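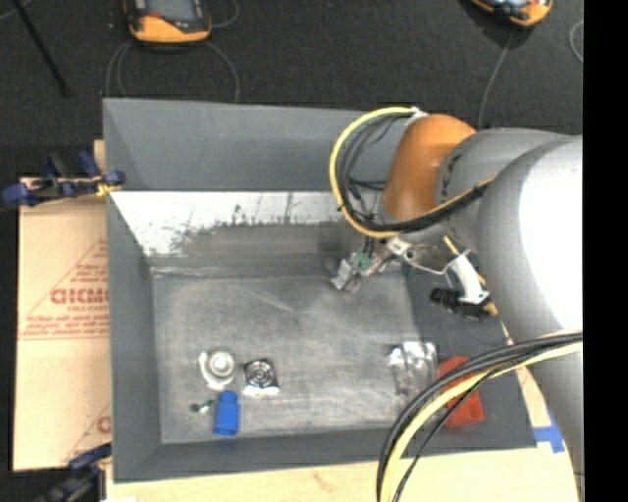 Monthly Safety Walk - Rácz Building, Ground Floor and Yard
Date: Thu 5 December
Checked by: Imre Fülöp
Present: Noémi Vincze (stores), Géza Szűcs (for the yard part only)

1. Fire exits and corridors
Main exit: OK. Door opens with one hand and closes by itself.
Side exit to yard: NOT OK. Two pallets were standing on the yellow lines again. Géza moved them during the walk. I ask once more that deliveries from Horen are not put down at this door, also not for five minutes.
Corridor lights: OK.

2. Extinguishers
Extinguisher 232, stairs: OK, pin and seal in place.
Extinguisher 288, paint cupboard: pressure needle is at the lower end of the green. Still accepted, but please look at it every week until the service visit in February.
Sign above the paint cupboard: missing, only the screws are left. Lilla Barta will order a new one.

3. Ladders and steps
Ladder 767: NOT OK. One rubber foot is worn through to the metal. Taken out of use and tagged red. Please do not remove the tag, the ladder is waiting for the part.
Step stools (3): OK. One was dirty with oil, cleaned on the spot.

4. First aid
Box in canteen: plasters nearly finished, eye wash in date.
Box in stores: OK. The list inside the lid is still the old one with the old telephone numbers. Noémi to print it new.

5. Floors and yard
Canteen floor: OK.
Loading step: edge paint is hardly visible in the evening. Same comment as last time, no change.
Drain by the gate: full of leaves - cleared by Géza after the walk.
Grit box: half full. Order from Burby before the frost.

6. Electrical, only by eye
Kettle in canteen: cable is damaged near the plug. Unplugged and given to Doina Stan.
Extension leads: one lead was plugged into another lead behind the photocopier. Separated.

Open from last walk: handrail on the back stairs is still loose at the top. Prerkeck has been asked for a price, no answer yet. Until it is fixed, please use the front stairs when you carry something.

Signed: I. Fülöp
Copy to: Doina Stan, Lilla Barta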